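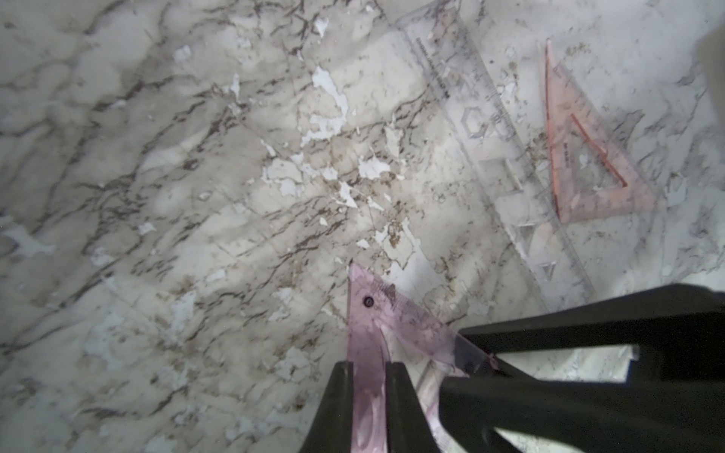

Truvalar Fastener Table

Bolt, plug and stud sizes for walk-behind mowers, riding mowers and small tillers, kept as a flat table so you can look up a size before you buy a tap, a die or a replacement bolt.

The table has 509 rows covering 137 machines. One row is one fastener location on one machine. Kalkidan Woldemariam started it as a shop notebook at Stedholm, and Fuad Kahsay turned it into a file and wrote the lookup script.

What is in the folder

fasteners.csv — the main table
machines.csv — make, model and engine family for each machine id
lookup.py — command line search
notes.txt — longer remarks, keyed by row id
CHANGES — what was added or corrected in each release

Columns in fasteners.csv

row_id: stable, never reused
machine_id: matches machines.csv
location: short name such as blade_bolt, oil_drain, deck_spindle, handle_lower
diameter: in inches or millimeters, see unit
pitch: threads per inch for inch rows, millimeters between threads for metric rows
unit: in or mm
hand: R or L. Left-hand threads are marked only if they were checked on the machine.
length: under the head, blank if not measured
drive: wrench size across the flats
source: gauge, manual or owner

Pitch means two different things depending on unit. This has caught several people, so filter on unit before you sort on pitch.

How the sizes were taken

Around 400 rows have source set to gauge. For these the fastener was taken out, cleaned with a wire brush and checked with a thread gauge, and the diameter was read with a caliper across undamaged threads. Lengths were read to the nearest sixteenth or the nearest millimeter. Rows marked manual come from a printed parts list. Rows marked owner were sent in and have not been checked by either of us.

When a manual and the gauge disagreed, we kept the gauge reading and put the printed size in notes.txt.

Using the lookup

Python 3 is enough, there is nothing to install. Run it from the folder:

python lookup.py --model okach-21 --location blade_bolt

Leave out the location to get every row for that model. Add --notes to print the matching remarks. Model names are lowercase with a hyphen in place of spaces. 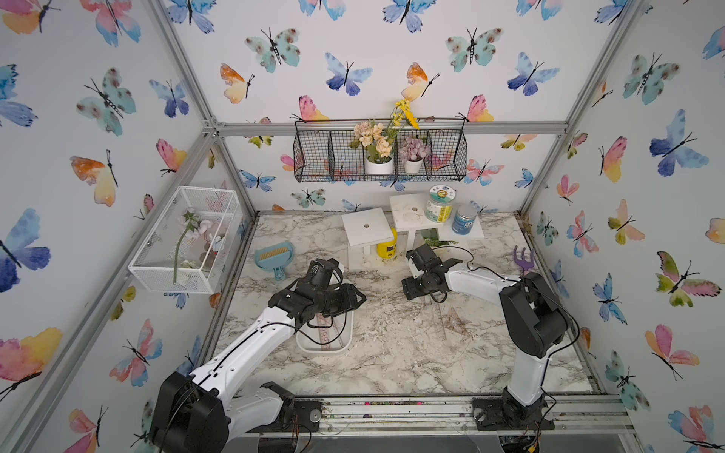 Known problems

37 rows have no pitch. Most of those are drain plugs with tapered pipe threads, which need a column of their own.

Admasu tillers changed the tine bolt partway through one model run. Both sizes are listed, under the same machine_id, and you have to check the serial plate to tell them apart.

Holes that have already been drilled out or fitted with an insert will not match the table. If the bolt you removed looks newer than the rest of the machine, measure it.

Torque values are not included. Use the manual.

Sending corrections

Open an issue with the row_id, what you measured and what you measured it with. For a new machine, send the model number as stamped on the deck or frame — the name on the sticker is often shared by several versions. Corrections received by the end of June go into the next release.

License

Free to copy and change. Please keep the source column if you republish the table.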